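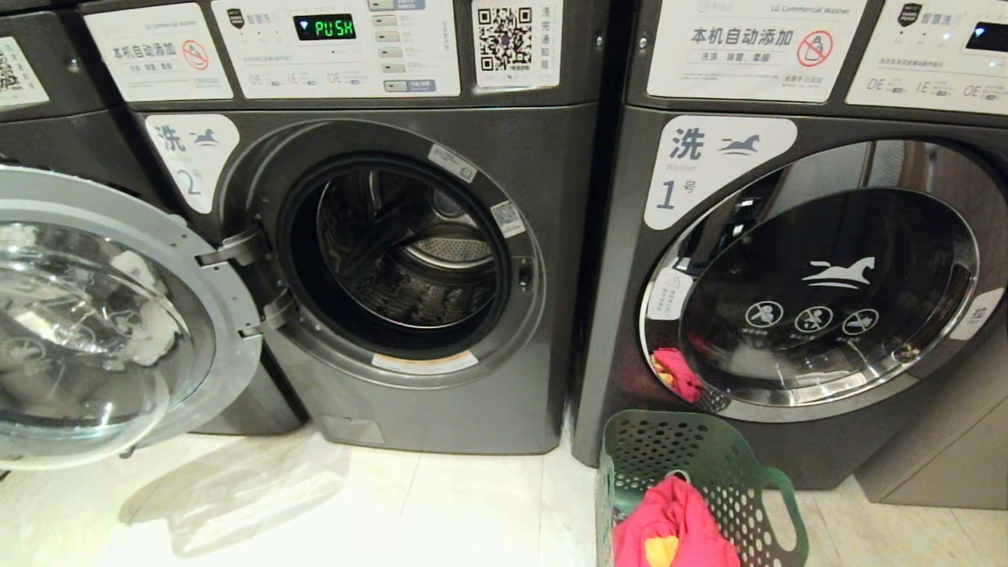 Laundry was included in the lease and is now to be charged separately

Posted in Renting and Leases, 31/10/2024

Mireille Texier

I am writing on behalf of my household, which rents a two-bedroom unit at Nevilora Court in Sorkum. I would be grateful for guidance from members who have dealt with the withdrawal of a service that formed part of the original rent.

Our lease was signed in February. Under the heading "Services and Facilities" it states that the rent includes heat, water, one locker and "use of the common laundry room on the ground floor". There is no mention of a fee per load, and none has been collected during our tenancy.

On Monday a notice was placed under each door. It states that laundry will be operated by an outside company, Trarnus, and that tenants will be required to purchase a reloadable card. The card itself carries a charge of $10, which is not refundable. The price per load is to be "posted in the laundry room and subject to change". The notice takes effect in nine days and is signed only "Management". It makes no reference to any reduction in rent.

I telephoned the office and was informed that the laundry room is an amenity, that amenities may be altered at the discretion of the owner, and that any tenant who objects is at liberty to use the laundromat on the main street. I asked for this in writing and have not received it.

My questions are as follows. Is the wording in our lease sufficient to establish that laundry was included in the rent without further charge? Is the landlord entitled to make this change while the lease is in force? Should we decline to purchase the card in the meantime, or would purchasing it be taken as consent? I should add that we have no wish to be in arrears and have always paid on the first of the month.

Florian Fleury

The following is general information and should not be relied upon as legal advice. Rules differ between provinces and territories, and your first step should be to obtain the tenant guide published by the authority responsible for residential tenancies where you live. With that reservation, I offer some observations from several years of assisting tenants with written submissions.

The wording of the lease. The phrase "rent includes ... use of the common laundry room" is favourable to you. It appears in a list with heat and water, for which you presumably pay nothing further, and a decision-maker would ordinarily read the items in such a list in the same way. The landlord may reply that "use of the room" means access to the room only, and that the operation of the machines is a separate matter. That argument is weakened by the practice since you moved in. If no charge was ever collected, the conduct of both sides supports your reading. You should set this out plainly and attach a copy of the relevant page.

Please also read the whole of the lease, including any schedule or house rules attached to it. Some leases contain a clause reserving a right to vary common facilities. Such a clause does not necessarily settle the question, as a term that conflicts with tenancy legislation may be of no effect, but you will wish to know of it before the landlord draws it to your attention.

The change itself. In many jurisdictions a landlord who discontinues a service included in the rent must give written notice in a prescribed form, for a prescribed period, and must reduce the rent by an amount reflecting the value of what has been removed. The period is frequently 30 days or longer. A notice of nine days, unsigned by any named person and silent on rent, would appear deficient by that standard. The involvement of an outside operator does not alter your position. Your agreement is with the landlord, and Trarnus is not a party to it.

The distinction between an essential and a non-essential service may also arise. Laundry is usually treated as non-essential, which means that it may be withdrawn if the correct procedure is followed. You should therefore be prepared for an outcome in which the charge remains and your rent is reduced. Many tenants regard that as acceptable.

The card. I would not advise going without clean clothing in order to preserve an argument. If you purchase the card, write to the landlord on the same day and state that you do so under protest, that you do not agree to any variation of the lease, and that you reserve the right to claim the cost. Keep the receipt for the card and for every amount loaded on to it. Record each load with its date and price.

Rent. Continue to pay the full rent on the first of the month. Do not deduct the cost of laundry on your own authority, however reasonable the sum. An unauthorized deduction may be treated as arrears and would provide the landlord with grounds for a notice that does not presently exist.

The letter. It should be brief and addressed to the landlord named on the lease, with a copy to the office. I suggest wording along these lines:

"We refer to the notice concerning the ground floor laundry room. Our lease provides that use of the laundry room is included in the rent, and no charge has been made since the start of our tenancy. We do not consent to the proposed change. Please confirm in writing, by return, either that laundry will continue to be provided without charge or the amount by which our rent will be reduced."

Deliver it by a method your tenancy authority recognizes for service, and retain proof. E-mail alone is not accepted everywhere unless the parties have agreed to it. If there is no satisfactory reply, you may apply for dispute resolution. Filing fees are generally modest and may be waived for households of limited income.

Núñez

We had this in our building. They took out the free machines and we all complained and got something off the rent, though it took months. Talk to your neighbours, one letter gets ignored. Also our card had 991 printed on the back as the code for refunds and it never worked for me, so do not load much at once.

Mireille Texier

Thank you both. I have located a schedule of house rules behind the lease. It deals with laundry hours and the removal of lint and says nothing of fees or of any right to vary. The letter will be delivered by hand tomorrow. Two households on our floor have asked to send their own.

Florian Fleury

That is helpful to your case. Each household should send a separate letter referring to its own lease, as the wording may differ according to when the tenancy began. A joint application may be possible at a later stage if the facts are the same. Please photograph the notice of prices when it is posted, and again each time it is amended.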